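Plindatska Bench Gallery
Kit 886: round board and wire harness
Page compiled by Zulema Zapata. Tray notes by Rungnapa Nakpan.
Updated April 23, 2025

Home > Gallery > Small electrical kits > Kit 886

Kit 886 is a two-part kit: one round printed circuit board and one multi-wire harness. It is packed for Valdebenito and goes out 50 kits to a carton. The gallery entry covers the table layout, the center tray and the two parts. Part drawings are kept with the job folder and are not reproduced on this page.

The layout was first used for the Clenton kits and carried over unchanged. It has five trays on one table. Four are plastic and stand two to a side. The fifth is stainless steel and stands in the center. Only the center tray is used for presenting a kit, that is, for having both parts lying side by side where they can be compared against the kit sheet.

Color carries meaning in this layout. Yellow plastic is the color used for trays that stay on the table for the whole job. Trays that travel between tables are gray. A gray tray set down in a yellow position is treated as a visitor and gets moved before work continues. The center tray is always metal, whatever the job.

The white table top was chosen over the older green one in August. Red, black and green insulation all read clearly against white. White and yellow insulation read less well, and the change was argued over for that reason. The paper liner has the same weakness. A light gray liner was tried on the Fornmont kits and shed fibers along the cut edge, so white paper was kept. 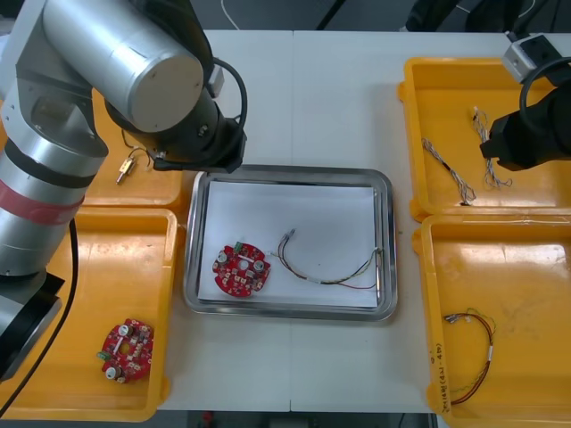
Kit 886 in the center tray. Round red board at left, harness at right, white paper liner. Yellow trays on both sides of the table.

Center tray

The tray is rectangular stainless steel with a raised, rounded rim. The rim matters more than the floor. A square-edged tray catches wire ends when a harness is lifted out sideways, and a caught end bends at the crimp, where damage is hard to see. A rounded rim lets the wires slide over.

The rim also throws reflections. Anyone inspecting at the tray should look from the long side of the table, where the bright line falls away from the parts. Moving the lamp helps less than moving the viewer.

Trays are wiped with a lint-free cloth at the start of each job. No polish is used. Polish leaves a film that transfers to the liner and from there to the underside of a board.

Liner

A single sheet of plain white paper, laid flat. It does not have to reach the rim on every side, and most sheets leave a strip of bare metal showing. Sheets are cut slightly small on purpose. An oversize sheet climbs the wall of the tray and lifts the parts at the edges.

Replace the liner when it is creased, marked or torn. Do not turn it over and use the other side. Do not write on a liner while it is in the tray. Pen pressure goes through to the metal and the ink stays wet on the underside longer than expected.

Plain paper is not a static-control material, and the liner is there for contrast and to keep board edges off bare steel. Grounding is handled under the bench procedure and does not depend on the paper.

Round board

The board in this kit is red, with notches in the outer edge and a hole through the center. A small green connector sits at the edge. Small silver cylinders stand up from the board among white and beige surface-mount parts.

Orientation is called from the green connector. On the kit sheet the connector position is "top," and the notches are numbered clockwise from there. A round board has no corner to work from, and earlier sheets that called orientation from a notch led to mistakes, as one notch looks much like the next at arm's length.

Set the board down component side up. Hold it by the edge. Do not use the center hole as a finger hold. It is a convenient size for that, and fingertips then rest on the parts nearest the hole. The silver cylinders are the tallest items on the board and the first to be knocked when boards are stacked, so boards of this type are never stacked, bagged or not.

Minor scuffing on the edge between notches is accepted. Scuffing inside a notch is reported. Any lean on a cylinder is reported, including a lean that can be pushed straight again. Do not push it straight.

Harness

The harness is made up of thin wires in red, black, green, yellow and white, twisted together. A white sleeve covers part of the bundle. The ends carry small metal-tipped connectors.

A harness of this type does not lie straight, and it should not be forced to. The twist gives it a natural curve, and the sleeve is stiffer than the bare wire on either side of it. Left alone, the bundle settles into a shallow sag with the sleeve somewhere in the low part. That is the preferred position in the tray. Taping it down leaves residue on the insulation and puts a set in the wire.

Points checked at the tray:

Connector tips are straight and free of loose strands.
Sleeve is seated and has not slid over a connector.
Twist is even, with no wire standing out from the bundle in a loop.
Each color on the kit sheet can be found at both ends.

The last check takes the longest. Yellow and white wires are followed with a wooden pick, starting from the end nearer the board. A metal probe is not used for this. It scratches the insulation and makes a small bright mark that looks like exposed conductor to the next person.

If a loop stands out from the twist, hold one end and roll the other end between finger and thumb in the direction of the lay. Two or three turns will usually take it up. If it does not, the harness goes back with a tag.

Spacing in the tray

Board to the left, harness to the right, with liner visible between them. The parts are supplied unconnected in this kit and are mated after delivery. They should not touch in the tray. A connector tip resting on a board can scratch the surface or catch under a component when the board is lifted.

A harness end may point toward the board. It may not lie over it. Where the bundle curls back on itself near the rim, check that the end is still inside the tray before the tray is moved.

Side trays

The yellow trays are assigned per job on the kit sheet. Positions are called by corner: upper left, lower left, upper right, lower right, always as seen from the front of the table. Labels go on the table sheet and not on the trays. Adhesive labels on yellow plastic leave a ghost after cleaning, and the ghosts on the older trays were being read as current labels.

The table is made of two panels, and the joint runs down the middle. The joint is a handy guide for setting the left and right trays evenly. It also collects clippings. Run a brush along it when the job changes, with the center tray lifted clear first. Check the brush afterward for wire strands.

Lot size

The present order is 2000 kits. Cartons are closed at 50 and the count is checked by weight and then by hand. The hand count is the one recorded. Harness weight varies with the length of the sleeve, and a carton one harness short can still fall inside the weight limits.

Rejected parts are not kept in the center tray at any point, including while a tag is being written. Use the bin under the table. Write the tag first, attach it, then log the part.

Corrections to this page

The harness was listed in an earlier version as "five-wire." The entry now lists the colors only. The kit sheet gives the wire schedule and should be used for any question of count or gauge.

The board was listed as "disc board, red or green." Green boards belong to a different kit and have no notches. Kit 886 boards are red.

A reader at Fornmont asked whether the liner can be left out for boards that arrive in a rigid carrier. It can be left out while the board remains in the carrier. Once the board is taken out, the liner goes in first.

Related entries

Tray cleaning, stainless
Tray cleaning, plastic
Clenton kits, five-tray layout
Reading a wire schedule
Tags and the reject log

Requests for larger prints go to Zulema Zapata. Tray questions go to Rungnapa Nakpan. Please give the kit number in the subject line.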